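Progress report to the Brillgate fund: the Morkano open day

Our first open day under the grant took place in February, and we're still smiling about it! We had planned for 14 families from the Flidano neighborhood list. By early afternoon the sign-in sheet had over 29 on it, and we opened the side door to let people move through faster.

The Bratu bench did most of the work. Both arms were run by hand controls, with kitchen things and a couple of plants to reach around, and visitors asked for all sorts of moves. The children wanted everything faster -- the adults mostly wanted to know how hard the fingers squeeze.

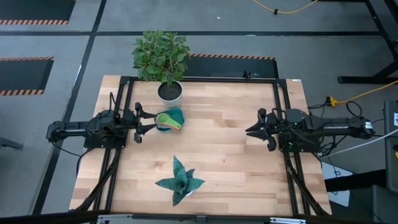
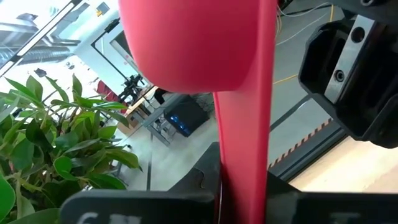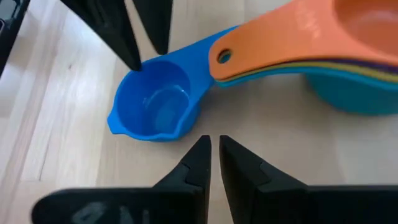 Bratu bench, Morkano open day. Last picture: the blue measuring cup beside the stacked ones.

The talk at 2 p.m. ran long, in a good way. People stayed to ask about jobs and training, and whether a setup like this could help someone with weak hands cook at home. We don't have a good answer to that last one yet, but we wrote it down and would love to work on it.

Spending on the day came to $1,604, mostly printing, snacks and bus passes. That is within the outreach line, and the receipts are in the shared folder.

Next time we want shorter turns, a step stool for smaller visitors and a second person at the sign-in table. The bench stays set up as it is until then. We'd also like to move the talk to the morning, if the room allows -- we'll confirm with you before we print new flyers.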